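Household Tasks Capture – Equipment Plan and Data Card

Working copy, kept by Jaqueline Magaña. Comments go to Itziar Toledo before the September order closes.

Scope

The Briltham project records people doing ordinary house chores from a head-mounted camera, with both hands in view. The recordings are used to train a two-armed mobile robot, which we do not own yet. This file covers the data and the equipment we need to buy, because the two have been planned together from the start and splitting them caused confusion last year.

Contents of the release

426 clips across 9 task groups. The groups are floor mats, bedding, dishes, trash, shoes, laundry, table wiping, shelving and doors. Each clip has a task label, a start and end time for each hand contact, and a one-line note from the person who reviewed it. Audio is removed before upload. Clips showing a face, a mirror reflection of a face or mail with an address are dropped and do not count toward the total.

Nayeli Quintero wrote the task labels. Soledad Gallegos reviewed the contact times. Where they disagreed, the clip is marked "open" in the index and should be left out of any test split.

Floor mats

This group has taken up most of the planning discussion. Mats are soft, they have two very different faces, and they are handled at floor level, so the arms on our shortlist have to be judged on reach as well as grip. A person bends over and puts both hands on the roll. The robot will need a lift column that goes low enough for the same move, or a base that can get much closer to the mat than we had first assumed.

The stills below the group heading in the index are meant for whoever is writing the purchase request. Look at where the hands go, how far apart they are, and how much of the palm is in use. In the rolling clips the thumbs stay on the near side of the roll and the fingers go over the top. A two-finger gripper can pinch the edge of a mat but cannot press along a roll this way, and Warer confirmed on the phone that their standard pads are too narrow to try. 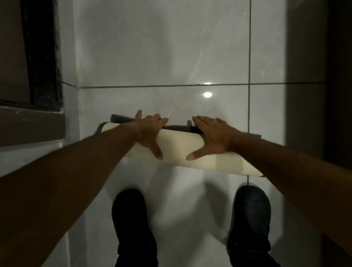 Hands and grippers

Two options are priced.

Option A is a pair of Trendov parallel grippers with wide soft pads. They are the cheaper choice and spare pads are easy to get. They would cover dishes, trash, shoes and doors. Mats would be limited to dragging and lifting by the edge.

Option B is one Trendov gripper and one multi-finger hand from Becerra. It costs more and the hand has a longer lead time. It would let us try pressing and rolling with one side while the other side holds the mat steady. Yatziri Galindo prefers this option and has asked for a loan unit before we commit.

We are not asking for two multi-finger hands in this round.

Floor surface

Polished tile needs its own line in the budget. Ceiling lights reflect off it, and the depth sensor we borrowed gave holes in the depth map wherever the reflections fell. We have added a second depth sensor of a different type, plus a set of matte test tiles – the tiles are a small cost and can be moved between rooms. Dark pile with a frayed edge is also hard for the segmentation model, and pale backing is easier. Mat samples should include both.

Budget split

70 percent of the total goes to the arms, lift column and base. The rest covers hands, sensors, cabling, mats and other props, and 5 days of on-site setup from the supplier. Shipping is quoted separately. Service after the first year is not included and needs its own request.

Before ordering

- Get the lowest working height of the lift column in writing, measured at the gripper and not at the shoulder.
- Ask Becerra whether the hand can take a steady downward load on the palm.
- Check door widths in the test rooms against the base.
- Confirm that spare pads ship with the grippers.

Known gaps

All mat clips are indoors. There are no clips of a mat being carried up stairs. Left-handed contributors are underrepresented, and the index does not yet record handedness. Force was not measured in any clip, so load figures in the purchase request come from a bench scale test that Soledad ran with three of the mats. Her sheet is in the same folder as this file.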